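Analyse des remises en jeu longues dans un championnat régional de football
Rapport de projet tuteuré — deuxième année, parcours Données et sport
Auteures : Concetta Melis et Rebecca De Luca

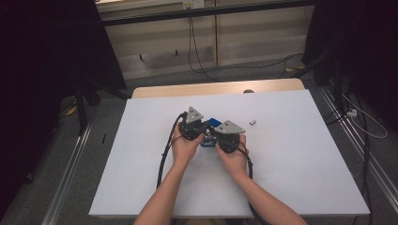

1. Objet du travail
Le projet porte sur l'efficacité des touches longues jouées dans le dernier tiers du terrain par l'équipe première du club de Soltanlow. L'entraîneur souhaitait savoir si ces touches produisent davantage de tirs que les touches courtes jouées dans la même zone. La distinction repose sur la distance parcourue par le ballon avant le premier contact, avec un seuil fixé à 12 mètres. Le codage d'une touche demande deux décisions, l'une sur la zone, l'autre sur l'issue. Elles sont liées : déplacer la limite de la zone oblige à reprendre l'issue, et inversement. Nous avons donc codé les deux variables en une seule passe.

2. Données
Le corpus comprend 400 touches, extraites des enregistrements fournis par le club. Les matchs contre Stolorley ont été conservés malgré une prise de vue basse, qui rend l'estimation des distances moins précise du côté opposé à la tribune. Les touches rejouées sur décision de l'arbitre ont été exclues, de même que celles rendues volontairement à l'adversaire après une blessure.
Chaque ligne du tableau contient la minute, le score, le lanceur, la zone de réception, le joueur au premier contact et l'issue dans les 5 secondes. Nous avons retenu quatre issues : tir, conservation, perte, nouvel arrêt de jeu. La saisie a été faite dans Proneo, puis exportée vers un tableur pour le calcul des proportions.

3. Méthode
Les deux auteures ont codé séparément la totalité du corpus. Les désaccords ont été examinés à vitesse réduite et tranchés d'un commun accord. Ils concernent surtout la séparation entre perte et conservation lorsque le ballon est dévié par un défenseur puis récupéré par un attaquant — cas fréquent sur les touches longues. La règle adoptée est la suivante : il y a conservation si un attaquant réalise un deuxième contact contrôlé avant toute intervention adverse.
La comparaison est faite à zone égale. Une touche longue jouée depuis la ligne médiane n'est pas comparée à une touche courte jouée près du poteau de corner.

4. Résultats
Les touches longues aboutissent plus souvent à un tir, mais aussi plus souvent à une perte. L'écart sur les tirs disparaît presque lorsque l'on retire les séquences jouées par Marras, seul lanceur du groupe capable d'atteindre régulièrement le premier poteau. Les touches courtes donnent surtout des conservations, suivies d'un centre ou d'un retour vers le latéral.
L'état du score modifie nettement le choix du lanceur. Menée, l'équipe joue long dans presque toutes les situations, y compris quand deux partenaires sont libres à proximité.

5. Limites
Le corpus concerne une seule équipe. La position des défenseurs n'a pas été relevée, faute d'un plan assez large, et le vent n'est pas pris en compte. Un second relevé est prévu en novembre, avec une prise de vue depuis le haut de la tribune et l'ajout du nombre de joueurs présents dans la surface au moment du lancer.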